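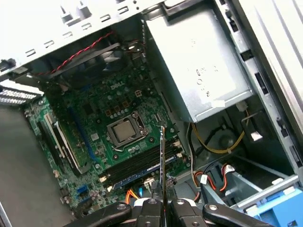
第2回 測光と露出補正 配布メモ(講師:Janaka Ekanayake)
先週の続き。カメラは「見えている明るさ」を知らない。反射して戻ってきた光を測って、全体がだいたい中間のグレーになるように決めているだけ。だから白い壁は灰色に沈み、黒い犬は灰色に浮く。今日はこの一点だけ持って帰ってもらえれば、あとは忘れても可。画面の中に明るさの違うものが混ざると話がややこしくなる。緑の基板の真ん中に銀色のCPUの蓋、脇に黒いメモリスロット、こういう組み合わせだと、どこを測るかで結果が変わる。スポット測光を銀の蓋に当てれば基板は暗めに出るし、黒いスロットに当てれば今度は白い「DELL」の文字が飛びかねない。緑のところで測るのが無難。中間に近い色を探す癖をつけること。

言葉の整理(前回あやふやだった人が多かったので)
露出=絞り、シャッター速度、ISO感度の組み合わせで決まる写真の明るさ。
測光=カメラが光を測ること。測り方に何種類かある。
露出補正=カメラの判断に対して「もう少し明るく」「もう少し暗く」と注文をつけること。プラスが明るく、マイナスが暗く。
白飛び=明るすぎてデータがなくなった状態。あとから戻せない。
黒つぶれ=その逆。RAWならいくらか戻るがノイズが出る。

測光モード
名前はメーカーごとに違う。各自の説明書で確認。説明書をなくした人はメーカーのサイトからPDFで落とせる。
多分割(評価測光、マルチ測光など)。画面全体を細かく分けて測って、カメラが総合判断。ふだんはこれ。散歩、祭り、家族、ほぼこれで足りる。
中央重点。まんなかを重く見る。古いフィルムカメラに慣れた人はこちらのほうが読みやすいと言う。結果が予想しやすいのが利点。
スポット。ごく狭い一点だけ。舞台、逆光の人物、月。強力だが、戻し忘れると次の日の写真が全部おかしくなる。私も毎年やる。
ハイライト重視。機種によってはある。明るい部分を飛ばさないことを優先。ステージ照明で便利。ない機種は多分割+マイナス補正で代用。

補正の目安
あくまで出発点。撮って、見て、直す。
雪、砂浜、白い花のアップ:+1から+1.7
曇り空を広く入れた風景:+0.7から+1
逆光の人物:+1、顔が大事なら背景は飛ばす覚悟で
黒い服、黒い犬、暗い森:-0.7から-1
夕焼け:-0.7くらい。色が濃く残る
夜のイルミネーション:-1から試す
緑の芝生、乾いたアスファルト、北側の青空:補正なしでだいたい合う
1段=明るさが倍または半分。ダイヤルひと刻みは3分の1段の機種が多い。3回まわして1段。設定で2分の1段に変えている人は刻みの数が違うので注意。

マニュアルモードのとき、露出補正ダイヤルは効かない機種が多い(ISOオートなら効くことも)。「まわしても変わらない」という質問が前回あったが、モードダイヤルがMになっていただけだった。今日はAまたはAv、絞り優先で。

ヒストグラムの見かた
横軸が明るさ。左が黒、右が白。縦軸はその明るさの画素がどれだけあるか。山の形に「正解」はない。見るのは両端だけでよい。右端に張りついて切れていたら白飛びの疑い、左端なら黒つぶれの疑い。
夜景で左に寄るのは当たり前。雪景色で右に寄るのも当たり前。真ん中に山がないからといって直さないこと。
再生画面の明るさで判断しない。晴れた屋外だと液晶が暗く見えて、つい明るく撮りすぎる。夜はその反対で、部屋に帰ってから開くとどれも真っ暗。液晶の明るさを自動にしている人は特に。
ハイライト警告(飛んだところが点滅する表示)は入れておく。再生メニューの中。出ない機種は「情報表示」のボタンを何度か押すと出てくる。
ヒストグラムはカメラ内のJPEGを元に作られている。RAWの場合、実際にはもうすこし余裕がある。点滅が少し出ただけなら慌てなくてよい。

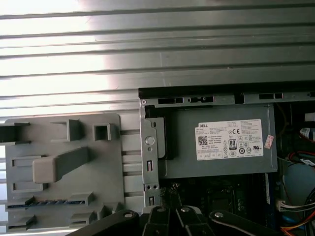 太陽そのもの、街灯、水面のきらきら、こういうのは飛んでいい。飛んで困るのは花びら、顔、ウェディングドレス、雲の模様。どこを守るかは撮る人が決める。カメラには決められない。

前回の課題の講評
Climtonの川沿いで撮ってきてもらったもの。全員分を合わせて1,801枚を超えたそうで、さすがに全部は見ていない。各自の選んだ分だけ見た。
全体に暗い。午後遅めで空が明るかったため、空に引っぱられて橋と人が沈んでいる。+0.7で撮り直すとかなり違うはず。
水平が傾いているもの多数。今日の話ではないけれど、格子線を出しておくこと。
Dambrauskienėさんの、ベンチと手すりの影だけを撮ったもの。補正-1。影の縁がくっきりして、石畳の目地も残っている。同じ場所を補正なしで撮った分も並べて出してくれたので、次回みんなで見くらべる。こういう出し方、真似してください。
ひとりで343枚撮ってきた人がいた。熱意はすばらしい。ただ連写で同じ鴨がずっと続く。撮る枚数を減らせとは言わないが、選ぶ時間も考えて。選ぶのは別の回でやる。
縦位置が少ない。橋脚や塔は縦も撮っておく。

教室での実習
二人一組。机の上に白いカップと黒い手袋。照明は動かさない。
絞り優先、F5.6、ISO400に固定。ISOオートは切る。
最初に白いカップだけを画面いっぱいに。補正0。次に黒い手袋だけを画面いっぱいに、同じく補正0。再生して並べてみる。どちらもグレーっぽくなっているはず。ここで驚いてもらいたい。
つぎ、カップが白く見えるまでプラス。いくつで白くなったか書く。
手袋が黒く見えるまでマイナス。これも書く。
最後に両方を一枚に入れる。測光モードを多分割、中央重点、スポットと変えて、シャッター速度の数字がどう変わるか記録。写真の良し悪しは問わない。数字のメモが目的。
手ぶれする人は肘を机につけて。三脚は出さないでください、通路がふさがる。
ピントが合わないときは少し下がる。白いカップの無地の面にはオートフォーカスが合いにくいので、縁か持ち手に合わせる。手袋は縫い目。

記入欄
カップ:補正( )のとき白く見えた
手袋:補正( )のとき黒く見えた
両方 多分割 1/( )秒 中央重点 1/( )秒 スポット 1/( )秒 
スポットをどこに当てたか( )

AEロック
ボタンは背面、親指のあたり。AE-Lとか*印とか。押したときの露出が固定される。
使いどころ:逆光の人物。まず顔に寄って測る→ロック→下がって構図→撮る。スポットと組み合わせると確実。
押している間だけ有効な機種と、一度押すと保持される機種がある。メニューで切り替えられることも。自分のがどちらか今日確かめて帰ること。
ピントも同時に固定される設定になっている場合あり。AE/AFロックと書いてあったら要注意。寄って測って下がると、ピントは寄ったときのまま。ぼける。設定をAEのみに。

ブラケット
迷ったら3枚。-1、0、+1。カメラが自動でずらしてくれる。連写モードにしておくとシャッター押しっぱなしで済む。
終わったら切る。切り忘れると、翌朝の写真が一枚おきに暗かったり明るかったり。症状に心当たりのある人は故障を疑う前にここを見る。

現像ソフト
教室ではNustoを使う。ほかのソフトでも考え方は同じ。
露光量のスライダーは最後の微調整用。先にハイライトを下げ、シャドウを上げてから、全体を動かす。順番が逆だと何度も行き来するはめになる。
シャドウを上げすぎると夜の写真が昼みたいになる。暗いところは暗いままでよい場面がたくさんある。
JPEGで撮った人、白飛びは戻りません。RAW+JPEGにしておくのがおすすめ。カードの容量は食う。
書き出しは長辺2400、画質は高。提出用フォルダに入れるときはファイル名の頭に名字。元データは消さないで。

よくある質問
スマホでもできますか→できる。画面をタップしたあと、太陽のマークを上下に動かす。あれが露出捕正。長押しでロック。
どのモードが一番きれいに撮れますか→測光モードは画質に関係しない。明るさの決め方が違うだけ。
プロはみんなマニュアルですか→人による。照明が変わらない室内ならマニュアルが楽。雲が動く日は絞り優先のほうが速い。私は外ではほとんど絞り優先。
フィルターをつけたら補正が要りますか→レンズを通した光を測っているので、ふつうは要らない。偏光フィルターも同じ。ただし回したあとに測ること。

次回までの課題
同じ被写体を、補正を変えて3枚。-1、0、+1。どれが好きか、一行で理由。「なんとなく」でもいいが、なんとなくのあとに何か書く。
被写体は白いものか黒いもの。洗濯物、車、猫、雪が降れば雪。1月なので降るかもしれない。
提出は火曜の夜まで。遅れると講評に入れられません。
次回はSandsteadの駅前から歩きながら。動くものとシャッター速度。電池は満充電で、手袋は指先の出るものがよい。カードの空きも確認しておいてください。集合は改札を出て左、時計の下。雨なら教室でやります。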